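Hanging rack vs. brush roll for drying and storage
Forum: Tools and Materials > Brushes

marrowfat_ink
I have been laying my brushes flat on a towel after washing. Two of them have gone loose where the hair meets the handle. Should I buy a hanging rack, or is a bamboo roll enough? I practice 20 minutes most evenings, on gridded paper, nothing large.

quillback
Rack. Laid flat, water sits in the ferrule and works on the glue. Hung tip down, it drains out through the hair. Rinse until clear, squeeze, shape the point, hang by the loop.

Arne Voß
Agree on hanging, with one reservation. A rack is for drying. Once the core of the tuft is dry, brushes I am not using go in a roll in a drawer. Hair left in the open collects dust, and in December the heating in my apartment makes the handles shrink. I had a Lalano goat hair split at the collar after one winter on a rack next to a radiator.

quillback
That is a radiator problem. Mine have hung in the same place since 2000 and none has split.

Arne Voß
Possibly. I would still not leave them there for months.

tern_and_slate
Check the clearance before you buy. Measure your longest brush from the top of the loop to the tip, then compare it with the drop from the hook to the lower rail. Sellers usually list overall height only, and the carved ends stand well above the bar. The Stadura I bought was listed as 15 inches and lost a good part of that to the finials. My large brush touched the base and dried with a bent point.

marrowfat_ink
Useful, thanks. Does weight matter? I have one heavy brush and the rest are thin.

tern_and_slate
On a light frame, yes. Hang the heavy one near the middle or it will lean. The Curnance frames have a wide base and don't care.

oxgall
I went with a carved wooden one, dragon heads at both ends of the bar, and keep it at the back of the practice table against the wall. Four brushes on it at present, all hanging, tips down.

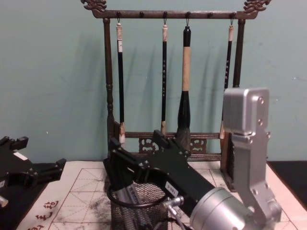
My only complaint is the openwork in the bottom rail. Dust gets into the scrolls and a cloth will not reach it - I use an old 9 mm flat brush, dry. If you dislike that sort of job, get a plain rail.

quillback
Plain rail, plain bar. Carving adds cost and does nothing for the hair.

oxgall
It does nothing against it either. I look at the thing every day.

marrowfat_ink
Going with a plain one from Oyelaran, after measuring. I will keep the roll for travel. Can the two loose heads be saved?

Arne Voß
Usually. Dry them fully, pull the tuft out in one piece, clean the socket, reset with a thin coat of epoxy. Tie the hair base with thread first if it is shedding. Leave overnight before wetting.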